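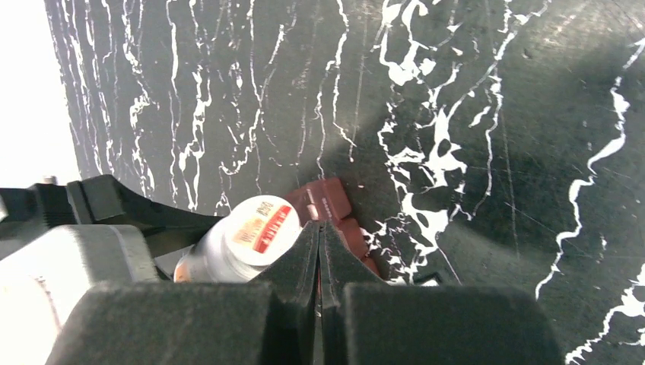 Black tabletop, white veins.

I promised last month I'd write up the great soup swap, and then June got away from me. So, with apologies to everybody who has been asking for the rye dumpling method (it's further down, keep going), this is how it went.

For anyone new to this newsletter, the soup swap is simple. You make one big pot at home, you ladle it into quart containers, you freeze them flat, and you come over and trade. Bring six quarts, leave with six different quarts. I started it four winters ago when I was tired of eating my own lentil soup for nine nights running, and it has grown a bit since then. This time we had 37 quarts on the porch before I'd even gotten the coolers open!

I learned a few things. Label the lid AND the side. I had labels on the lids only, and the minute you stack them you're lifting every container to find out whether it's beet or tomato (frozen, they look like cousins). Masking tape and a fat marker work better than the nice printed stickers, which curl up and fall off in the freezer. And write down if there's meat in it, please. Somebody's “vegetable” soup this year had a ham hock in it and I had to make a couple of phone calls.

Cream soups were the weak spot again. I love a chowder as much as anyone, but milk and potatoes both go grainy after a few weeks frozen. If you want to bring one, stop before the dairy and write “add one cup of half and half” on the tape. The corn one I took home was done that way and it was wonderful – sweet and smoky, and gone by the second night.

The surprise favorite was the Räsänen family's split pea with mustard. I'd have walked right past it. It's a dull green, it's thick enough to stand a spoon in, and it tastes like the best thing you ever ate after shoveling. They wouldn't give me exact amounts, but I did get out of them that the mustard goes in at the table and never in the pot, and that they use twice the onion anyone would think is sensible.
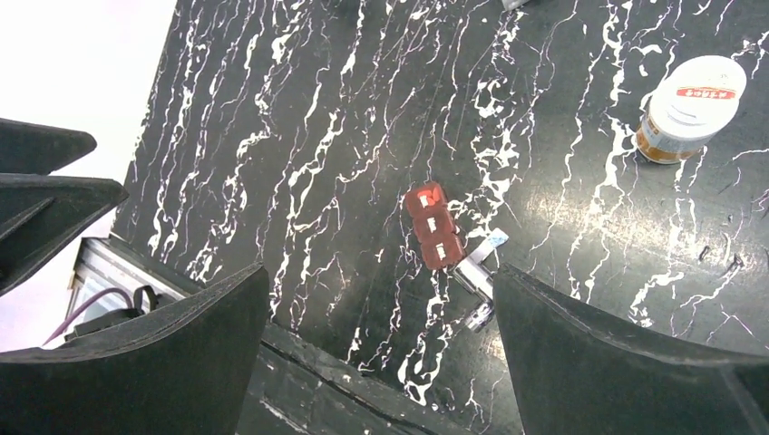 Agathe Lebrun wrote to tell me she thinks the pea soup got too much credit and that her barley and mushroom was robbed, seeing as it came back with an empty cooler two years in a row. Fair enough, Agathe. I had the barley for lunch and I'll say in print that it was very good, though I'd still like more pepper in it.

Now, the dumplings. One cup rye flour, one cup all-purpose, a teaspoon of salt, two teaspoons of baking powder, a good spoonful of caraway. Rub in two tablespoons of cold butter, stir in three quarters of a cup of milk, and quit while it still looks shaggy. Drop walnut-sized lumps onto soup that's just simmering, put the lid on, and leave it alone for 20 minutes. Don't peek! I peeked the first time and got little gray pucks.

They don't freeze, by the way, so make them the night you eat the soup. They're best on anything brothy. On the pea soup they just sit there looking confused.

Next swap will be in the fall, once it's cold enough that turning on the stove feels like a treat. I'm capping it at 7 quarts a household, since my coolers can only do so much, and if anyone has a spare chest freezer in the Kamberg Road area I would dearly like to hear from you.

Comments

Jesel: Made the dumplings with buttermilk and they came out a little flat but tasty. Should I cut the baking powder?

Marnie P.: Twice the onion is correct. My mother did three times.

Tom in the valley: Please, no more kale next time.

Recent items
Freezing herbs in oil
What to do with a bucket of rhubarb
My bread knife, a love story
Stock from scraps

Contact the editor | Copyright, all rights reserved | Back to top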